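**Ticket 1758 – Open day demo: simulated tabletop loads with no objects**
Status: closed
Reported by: Hortensia Giraldo
Assigned to: Edeltraud Rüegg
Site: Flondport, visitor hall

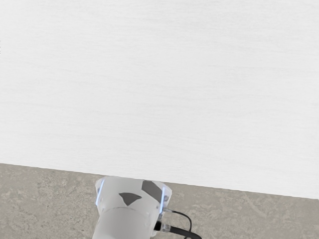 The wrist view on the visitor screen stays like this after a scene reset. The arm model loads and the table loads, but the blocks for the sorting demo don't. No error in the operator panel. First group is due at 10:30.

**Steps to reproduce**

1. Start Stundura from the demo shortcut.
2. Load the open day scene.
3. Press Reset once the wrist view comes up.

**Log, Edeltraud**

09:05 – Reproduced on the hall computer. Could not reproduce on the Imhof workstation upstairs with the same scene file.

09:20 – Console output from the hall computer:

```
[scene] table: ok
[scene] arm: ok
[spawn] object set: path not found, skipped
[view] wrist: ok
```

The spawner treats a missing path as a warning and carries on, so the panel shows green.

09:35 – The object set is read from the Hamach share. The hall computer was moved to the guest network for the open day and can't see that share. Copied the set to the local disk (over 900 MB) and changed the path in the scene file.

09:50 – Reset 16 times. Blocks present every time. Load time is down to 5 seconds.

10:05 – Hortensia ran the full visitor script once and confirmed.

**Still open**

- Missing object set should stop the load with an error. Moved to a separate ticket.
- Local path needs to be reverted when the computer goes back on the lab network.
- The table edge sits low in the wrist view at the home pose. Hortensia would like the camera tilted up before the June visit. Not changed today.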